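Practical Course in Kitchen Measuring, Handout 3
Dry goods: spoon, bowl and spilled grain
Toltthorpe Evening School, October group

Please read this before you come on Sunday. The exercise is short, but in the last group many people lost grain from the beginning, and then their result at the end could not be correct.

1. Before you weigh

Clear the middle of the table and keep only what you need: one metal spoon, the clear glass container and a bowl for the finished portion. Cloths go in the bin at the side, and the pen should stay near your sheet. Glass is difficult to see on a pale table when the sun comes in, so put it well away from the edge. A flask with colored liquid can stay at the back for the second exercise, but do not pour from it yet.

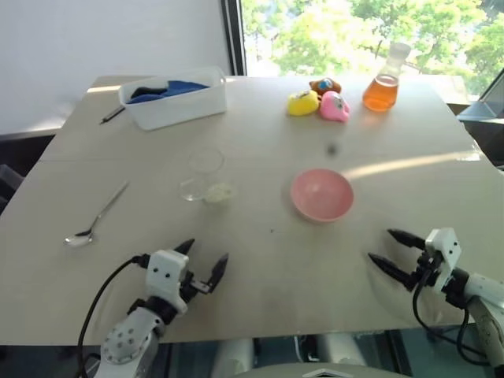 2. The portion

Each pair receives 200 grams of rice from the Tekier bag. Transfer it with the spoon to your bowl. Use level spoons, and write a line on your sheet for each one. The work should take 15 minutes. If you finish early, repeat the last 5 spoons and compare them on the scale. The Mayrhofer scale needs a moment to settle — wait until the number stops changing.

3. When grain is on the table

Rice lying beside the glass is still part of your portion. It must be collected and weighed, but separately, and written in the column "outside". Do not push it over a seam in the tabletop, where single grains like to stay. Move the spoon slowly with its edge flat on the surface, and guide the grains with a folded card.

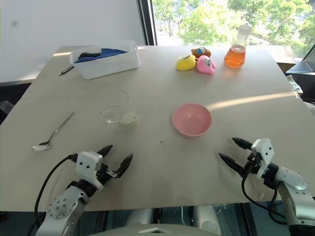

Do we put the collected rice back into the Tekier bag?
Rice which touched the table goes in the jar marked Jurkier, and we use it again only for measuring practice. It is never cooked.

4. What to hand in

One sheet per pair, with three numbers: weight in the bowl, weight outside, and the difference from the starting weight. A difference of 5 grams is accepted. If yours is over this, write one sentence about where you think the grain was lost, and look also at the floor under your place.

Wash the spoon and the glass, and dry them before you put them on the shelf.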